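Equipment Planning Report, Group 7
Prepared by Wilson Ñahui
Nov 28, 2019

Our task was to say whether the lab should buy a full humanoid in April or get by with an arm on a fixed stand. I went in doubtful and I still am.

Three quotes came back. Ilisska sells the whole body with legs. Floltham offers an arm and gripper only. Cassim would lease us either one, but the contract has a service fee that starts in month 4 and I could not get a straight answer on what it covers.

The legs are my main problem. Most of the tasks on our list are done at a desk - pick up a bottle, hold it, put it somewhere else. Paying for knees and feet to do that is hard to defend, and the brochure's talk of "future flexibility" is not a budget line.

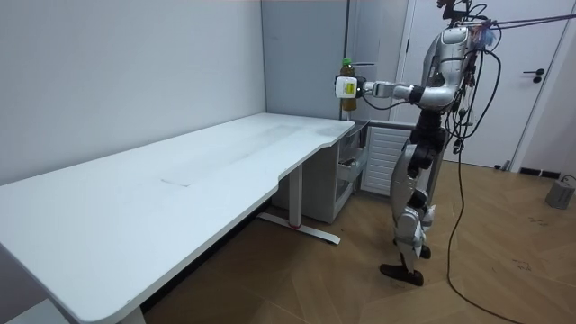
Cabling is missing from all three quotes. We need 98 feet of it by my count, plus covers where it crosses the floor, and Bredden's price list has covers only in packs of 2. Spare gripper parts are missing too.

My recommendation is the Floltham arm, bought outright, with the Cassim lease kept as a fallback if the fee gets explained in writing. The rest of the group prefers Ilisska. Their reasons are in Appendix B - I did not find them convincing, but they should be read before the order goes in.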